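The owner of the dry cleaning shop on Plodport's main street agreed to talk on the condition that she could keep working while she did it. So the interview took place over a steam press, with breaks whenever the bell on the front door rang. She bought the business from her uncle, kept his sign, Gunis Cleaners, and has never gotten used to people calling her by it.

"They think Gunis is my last name," she said. "It's the village he came from. I answer to it now."

The shop takes in 650 pieces in a normal week. Before the pandemic a good part of that was suits and office shirts. Most of that trade went away in the spring of 2020, and only part of it has come back. What replaced it surprised her: comforters, wool blankets, curtains and a lot of old clothes that people found when they cleaned out closets.

"I had a man bring in his father's army coat," she said. "It had been in a trunk in Drulledow for 50 years. He wanted it clean but he didn't want it to smell different. I told him I could do one of those."

She did the coat by hand, over two evenings, and charged him for a regular overcoat. The lining had split under both arms and she left it alone, as he had asked.

Stains are what customers want to talk about, and she has firm views on them. The worst thing a person can do, she said, is rub. The second worst is club soda and a hot iron, in that order. She would like people to blot the spot with a plain white cloth, leave it, and bring it in within a day or two.

"And tell me what it is. People get embarrassed. They say they don't know. If it's red wine, say red wine. If the dog did it, say the dog did it. I treat those differently."

Oil is easy for her if it is fresh. Ink depends on the pen. Old perspiration on silk often can't be fixed, and she says so at the counter before she writes the ticket. She learned that the hard way in her first September, when a customer held her responsible for a blouse that had been yellow when it came in. Now every mark goes on the ticket, and the customer looks at the ticket before leaving.

She switched solvents six years ago. Her uncle used perc, as nearly every cleaner did, and he did not think much of the change. The new machine costs more to run and the cycle is longer, but the back room no longer gives her headaches. She bought it secondhand through Kaijage, an equipment dealer two counties over, and is still paying it off.

"My uncle came in and put his head in the drum and said it smelled like nothing," she said. "He meant that as a complaint."

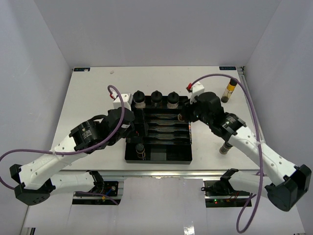 She would have liked to study chemistry. She took one year of it at the community college, at night, and stopped when the shop got busy. The textbook is on a shelf above the spotting board, next to the tape and the spare buttons. She still looks things up in it, mostly on dyes.

Asked what she would change about the business, she talked first about hangers. The price of a box has gone up three times since last year, and she now gives customers a credit for bringing them back. Some bring back a few. One woman brought a carload, most of them from other cleaners, and got the credit anyway.

Hiring is harder. She has two part-time pressers and could use a third. Pressing is hot work and it takes months to get good at pleats. She pays more than the car wash and less than the warehouse out by the highway - and the warehouse is where her last two people went.

"I don't blame them," she said. "They have air conditioning."

Then there are the clothes that are never picked up. A rack at the back holds 20 pieces that have been there longer than a year, among them a wedding dress, a band uniform and a very good camel coat. The ticket says she may give things away after 90 days. She rarely does. She calls, leaves a message, and calls again at the end of the season.

"The dress I've called on six times," she said. "The number still works. It rings and rings."

The bell went again. It was a customer with a tablecloth, folded small, who said she didn't know what the stain was. The owner opened it out on the counter, looked at it and wrote "gravy" on the ticket.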